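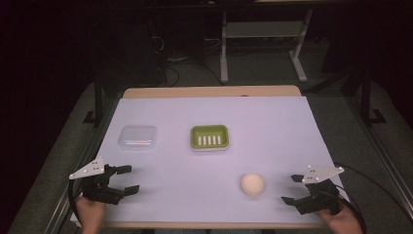 Leather goods | Trade news

Khoury moves small leather goods to a single edge-finishing standard

Khoury, the Skondonham maker of wallets, card cases and shoulder bags, is to apply one edge-finishing specification across its small leather goods from September. The change affects bi-fold wallets, coin purses, passport covers and the two smaller sizes of its flap bag. Larger bags and belts stay on the present specification for now.

Until this year the company used three methods. Wallets in vegetable-tanned leather had burnished edges, sealed with wax. Chrome-tanned pieces were painted, usually in a tone matched to the hide. A smaller group, mostly purses with a full lining, had turned edges, where the outer leather is skived thin, folded over the inner layers and stitched down. Under the new standard all flat pieces will be painted and all gusseted pieces will be turned. Burnishing is dropped from the regular range and kept for items made to order.

Ayman Khoury, who runs the business, said the decision followed a review of repairs returned to the Skondonham workshop. The review covered 3,387 items. Edge faults were the largest single group, ahead of stitching and press studs, and within that group the burnished wallets came back sooner than the painted ones.

"Burnished edges look very good on the shelf and they can be refreshed at home with a cloth and some wax, but most owners don't do it," he said. "The edge opens at the fold first. Once it has opened, dirt gets between the layers and we cannot close it cleanly."

The paint used is a water-based acrylic, applied by roller to a sanded edge. Each coat is dried and sanded before the next. Khoury previously allowed the number of coats to vary with the leather, and finishers judged the result by eye. The new specification fixes a base coat, two fill coats and a top coat, with a heated creasing line run along the face of the leather before the top coat goes on. Finished pieces are to be folded and opened by hand at the workbench, then inspected along the spine for cracking or lifting.

Turned edges bring a different set of limits. The outer leather must be skived evenly over the full width of the fold, and goatskin and lighter calf take this better than bridle leather. For that reason the bridle leather coin purse will be withdrawn when present stock is sold. A goatskin version with the same layout, one zip compartment and a slip pocket behind, will replace it. The zip itself is unchanged.

Dimensions of the wallets alter slightly. Removing the burnishing allowance takes 2 mm off the closed height of the bi-fold. Card slots keep their present width, and a standard bank card still sits with its top edge showing. The bill compartment has been checked against current sterling and euro notes. Owners who use a separate insert, such as the removable card sleeve sold with the travel wallet, should find that old inserts fit new wallets, though new inserts will be a little loose in old ones.

Colours are reduced at the same time. Painted edges need a matched paint for every leather shade, and the workshop has been holding small amounts of paint for colours it rarely cuts. Black, dark brown, tan, navy and oxblood continue. Moss and slate will be sold through and not repeated. Contrast edges, in which the paint is deliberately different from the hide, will be offered on black and navy only.

Hides for the painted range will come from Gedley, which already supplies the company's lining leather. Khoury said the tannery had agreed to a tighter thickness range on wallet panels, so that the stacked edge is more consistent before sanding. Hardware remains with Drornine, including the magnetic stud on the flap bags and the detachable chain on the smaller of the two sizes. The chain attachment has been moved inwards, away from the turned edge, to prevent the ring from rubbing the fold.

Prices for painted wallets are not expected to change. Turned-edge purses will rise by roughly 50 pence, a figure the company attributes to the extra skiving. Retailers with open orders for burnished stock can keep them or transfer them to the new specification without charge, provided the order has not been cut. Product codes for transferred lines will carry a new suffix, and old and new stock should not be mixed in one display, as the difference in edge finish is plain when the pieces are side by side.

Repairs to existing burnished goods will continue. Wallets sent in with an open edge will be re-glued, sanded and waxed in the original manner where the leather allows. If it does not, the owner will be asked whether a painted edge is acceptable before work starts. The workshop does not paint over old wax, which stops the base coat from bonding, and pieces that have been heavily waxed at home may need a new outer panel.

A care sheet for painted and turned edges will be packed with each item. It advises a dry or barely damp cloth, no solvent cleaners, and no wax on the painted edge itself. Leather conditioner may be used on the face of the wallet but should be kept clear of the edge.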